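15 August 2024 – open day at Birnthorpe

Doors at 2, people in by ten to. I ran the laundry demo with the Andgate arm and kept the patter short this time – July's went on far too long! Washer between the green cupboards, basket to the left of it, fingers open to start.

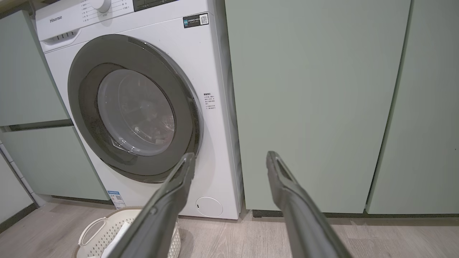
Urmila Singhal reckons we should let visitors pick the task themselves next time, even if it means more failed runs. I'm half for it (Lapointe won't be). Must print 3 more sign-in sheets and find the long extension lead.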